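3.2 Where people put their phones at dinner

I went into this part of the study expecting a fight over screens, and I mostly got a lesson in table manners. We asked 102 people in Drarngate to keep a mealtime diary through May, and Ottó Pálfi and I read every page of them (his handwriting skills saved me more than once!). The habit that came up most was turning the phone over before the food arrived. Only 15 people said they left it in another room. A few told us that face down felt polite, a bit like taking your hat off - and one woman wrote that she does it even when she eats alone. I love that. Stickers and cases came up too, because the back is the side everybody else gets to look at (see Figure 4).

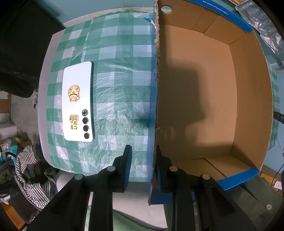

Figure 4. A phone lying face down on a checkered tablecloth, with two stickers on its back.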